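Zelle Fasurau: Einrichtung und Pflege

Stand: 2025-10-12
Gepflegt von Despina Ghiță und Umut Tatlı

Diese Datei beschreibt, wie die Zelle mit den zwei Armen eingerichtet ist und was man vor einer Aufnahmereihe prüft. Die Datensätze selbst haben eine eigene Beschreibung, sie liegt im Ordner Dindum.

Beide Arme sitzen auf der gemeinsamen Aluminiumschiene vorne. Die Schrauben der Montageplatten werden alle 200 Betriebsstunden nachgezogen, immer zuerst links. Danach muss man die Nullstellung neu speichern, auch wenn sich scheinbar nichts verschoben hat.
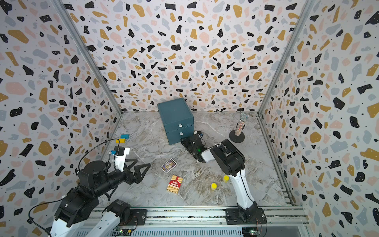
Für die Nullstellung fährt man beide Arme in die Ruhelage, wartet 33 Sekunden und startet dann das Skript wutier_null. Bei einer Abweichung über dem Grenzwert bricht es ab mit Fehler 137. In diesem Fall bitte nicht wiederholen, sondern zuerst den Stecker am Handgelenk kontrollieren. Vasilică Filip hat im November den linken Stecker getauscht, die alte Kalibrierdatei ist seitdem ungültig.
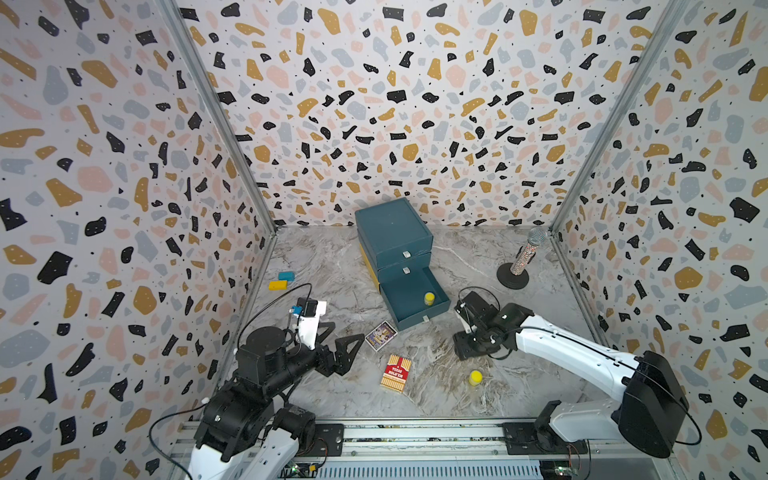 Die Schubladenaufgabe braucht eine eigene Prüfung, und zwar mit kleiner Geschwindigkeit. Der rechte Greifer soll die Front nur leicht berühren; wird der Motorstrom zu hoch, stimmt meistens die Tiefe nicht. Wenn die unterste Schublade so offen steht und ein gelber Zylinder darin liegt, gilt der Zustand als „offen, belegt“ und wird auch so ins Protokoll geschrieben. Vor dem Schließen den Greifer zurückziehen.

Kabel: Die Schlaufe am linken Arm braucht Spiel in jeder Stellung. Kabelbinder nicht fest anziehen.

Offen: Grenzwert für den rechten Ellbogen (Urmila Dwivedi).

4 Kommentare · 26-mal geteilt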